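Clear cover on the forearm keeps creeping toward the wrist. Tape, glue, or start over?

Posted in Workshop Builds – 3 replies – Sunday, May 31, 2026

Nalness

I'm putting together a humanoid at our shared workshop, mostly from secondhand parts, and I'm stuck on something that sounds dumb. The left forearm has a clear plastic cover along the top. It sits down fine when I press it on. Then I run the arm through its test moves and after 16 cycles or so the cover has slid toward the wrist, enough that it touches the back of the hand when the wrist bends up. The hand itself is fine. Fingers open and close, no complaints there.

The guy at the bench next to mine says to run a bead of silicone along both edges and forget it. The build guide that came with the parts says the cover is "self-retaining," which I don't believe for a second, given that I've pushed it back up the arm every evening this month. I also found a forum thread where somebody swore by double-sided tape, but he never came back to say if it lasted, so I'm not giving that much weight.

What I want to know is whether anyone has fixed this for real, with the cover still removable afterward. I need to get under it when a wire works loose, and that happens more than I'd like. I've spent over 700 dollars on this arm already, so please don't tell me to buy the newer one.

Posted with the arm resting, hand open, nothing powered:

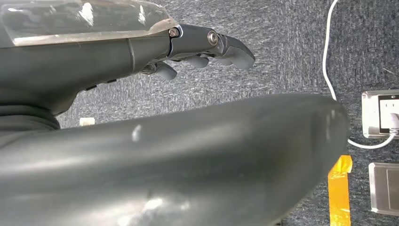

Replies

Tiline

Skip the silicone. I know everybody recommends it. Everybody recommends it because it holds, and then they go quiet when it's time to get the cover off again. You'll be picking rubber out of the seam with a toothpick.

Before you stick anything to anything, find out what's moving. I doubt it's the cover on its own. Take it off, put a pencil line on the shell where the front edge normally sits, put the cover back and run 9 cycles. Then look at your line. If the cover has moved straight down the arm, the fit is loose and you can shim it. If it has gone down and a bit sideways, something is flexing underneath and the cover is only going along for the ride. In that case no tape in the world will help for long.

For a loose fit, I'd do it in this order:

Wipe both surfaces with rubbing alcohol and let them dry. Old finger grease makes everything slide, and you've been pushing on that cover daily.

Cut two thin strips of adhesive-backed foam, the kind sold for drafty windows. Stick them to the shell, under the long edges of the cover. Don't stick them to the cover, you'll see them through it and hate it.

Press the cover down and leave it overnight before you run the arm.

If it still moves, cut a small stop from scrap plastic and fix it to the shell just ahead of the front edge. Check it with the wrist bent all the way up before the glue sets.

Also, that big bolt where the hand joins the forearm. Put a hex key on it and see if it's snug. I can't tell from a photo, and neither can anyone else here, whatever they say. If the wrist has some play in it, the hand could be knocking the cover on the way up, and then you've got the story backward: the cover isn't sliding into the hand, it's getting rattled loose by it.

And tie up that white cord while you're at it. A power cord lying in a curve across the carpet near a machine with legs is asking for trouble. I don't care how good the balance software is supposed to be.

Bauerfeind

Double-sided tape. Works great, did mine in two minutes.

Drulletti

Two minutes to put on, sure. How long has it been on there, and how many times have you had the cover off since? That's the part people leave out.

I'm mostly with Tiline, though I wouldn't bother with the foam. I tried foam on a similar cover and it squashed flat within 13 days, after which I was back where I started with a stickier arm. What held for me was hook-and-loop, the low-profile sort, one short piece near the elbow end where there's more room. It isn't pretty through clear plastic. It does come off when I want it to, and it's still holding after a winter of use, though I run mine maybe twice a week and you sound like you run yours a lot more, so take that for what it's worth.

I would do the pencil line first. It costs nothing, and I've seen plenty of people fix the wrong thing on these builds, me included – I once replaced a whole wrist motor over a noise that came from the bench.

One more thing on "self-retaining." I've read that phrase in three different guides now and as far as I can tell it means they didn't include the clips. Look along the underside edge of your cover for small notches. If you have notches, there were supposed to be clips, and I'd email the seller and ask for them before cutting up anything. They may tell you that your version never had any. Ask for a picture of one with the cover on and the wrist bent up.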